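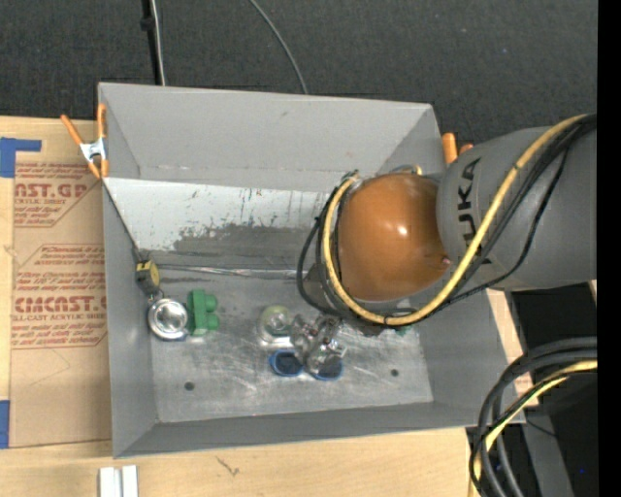

Odds and Ends: The Grey Bin

28 March 2019

Welcome back to the bits-and-bobs gallery! If you've been following along since June you'll know I have a real soft spot for small stuff, the kind that lives in the bottom of a drawer and gets tipped out every few years. I've got 528 photos in the Pramstead folder now (yes, I know).

I love the bin nearly as much as what's in it. Grey paint, sloping sides, scuffs and swirly scratches all over the bottom, two little round holes in the floor. You couldn't fake that kind of wear! My old toolbox from Barnbridge had the same look after 11 years in the shed and I still miss it.

The green block is the one I keep coming back to. It's such a cheerful colour against all that grey, and it takes me straight back to tipping my toy bricks all over the lounge room rug.

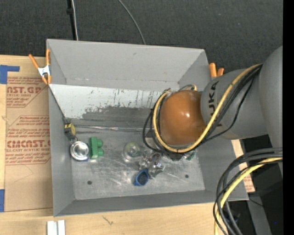 Light bulb lying on its side, with the green block and the shiny silver round thing over to the left.

I'm a sucker for clear glass, and I like how the bulb catches the light next to that faceted plastic piece. The little blue loop just below is a sweet shape too, though I couldn't tell you what it belongs to. If you reckon you know, leave me a comment!

More galleries: Pallgate Buttons | Barnbridge Shed Shelves | Jar Lids, Part 3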